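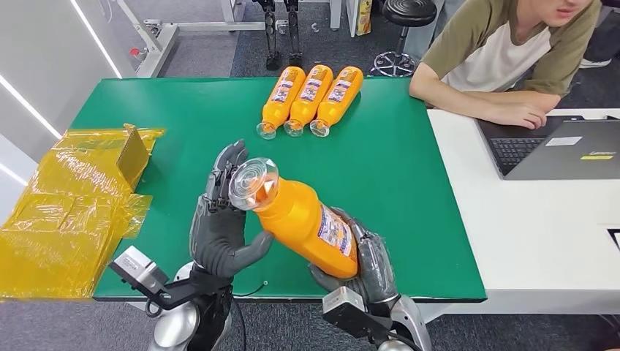

Orange bottles with clear ridged caps on the green bench, next to an opened carton and its plastic wrap.

Unpacking and Checking Bottled Goods – Frequently Asked Questions

These answers apply to liquid products in plastic bottles received at the Treretow packing room. Glass is covered on a separate page.

What do I need on the bench before I open a carton?

A cleared surface, a carton knife with a short blade, paper towels, a marker and the delivery note. Keep laptops and paperwork on the adjacent desk. A bottle that leaks on the bench is a wipe-down; one that leaks on a keyboard is a repair bill.

How deep should I cut?

Through the tape only. Set the blade to 3 mm. Bottles packed at the top of a carton can sit directly under the flaps, and a deeper cut will score the cap or the label. Shrink wrap should be cut at a corner, where there is a gap between the film and the bottles, and then torn by hand.

What do I do with the wrap?

Clear film goes in the film sack. Tinted film goes in general waste at Treretow; the Pusar site accepts both in the same sack. Clear it from the floor before moving any cartons, as loose film is a slip hazard. Wrap that has liquid on it is general waste at both sites.

Should the bottles stand up or lie down?

Stand them up for storage. For inspection they may be laid on their sides in a single layer for 2 minutes, caps facing you. A poor seal will usually show as a bead of liquid at the joint between cap and neck. Do not stack bottles on their sides. If they roll, place a folded towel along the front edge of the bench.

How do I check a cap?

Hold the lower half of the bottle and tilt it until the liquid reaches the cap. With a clear cap you can look for liquid in the ridges or under the skirt. With an opaque cap, press a dry paper towel around the joint and look for a mark. Do not tighten a cap before checking it – a retightened cap hides the fault and the carton will be passed in error.

The cap is clear and I can see liquid behind it. Is that a leak?

No, not on its own. On many bottles the clear part is an overcap or a measuring cap, and the product is visible through it when the bottle is tilted. It is a leak if the outside of the cap or the neck is wet.

What counts as label damage?

A label is rejected if the product name, the batch code or any safety text cannot be read. Small creases and lifted corners are accepted. Scuffed artwork is accepted for trade orders and rejected for retail orders. Mark retail rejects with an R on the base, never on the label.

How many bottles do I check per carton?

For regular suppliers, check 6. If one fails, check the whole carton. For a first delivery from any supplier, check every bottle. Suksawat cartons are packed in two layers with a divider, so take half of the sample from each layer.

Where do checked bottles go?

Into a clean carton, upright, with labels facing the same way. Fill every gap with paper so that the bottles cannot shift. The original carton may be reused if the base is dry and all four flaps are intact.

What if the carton is damp but no bottle is leaking?

Record it as transit damage, move the contents to a dry carton and keep the old one until the delivery note has been signed off. Check the base of each bottle for hairline splits, which may leak only when the bottle is full and upright.

Which form do I use for rejects?

Form 41, one per delivery. Enter the supplier, the batch code, the number rejected and the fault. Ratari deliveries also need the pallet number, printed on the side of the carton below the handling marks. Forms handed in by 3 p.m. are processed the same afternoon.

Can I wipe a bottle and pass it?

Yes, if the residue came from another bottle and the cap check is clear. Use a damp towel, then a dry one, and avoid rubbing the label. Sticky residue left under a cap will attract dust in storage, so remove it or reject the bottle.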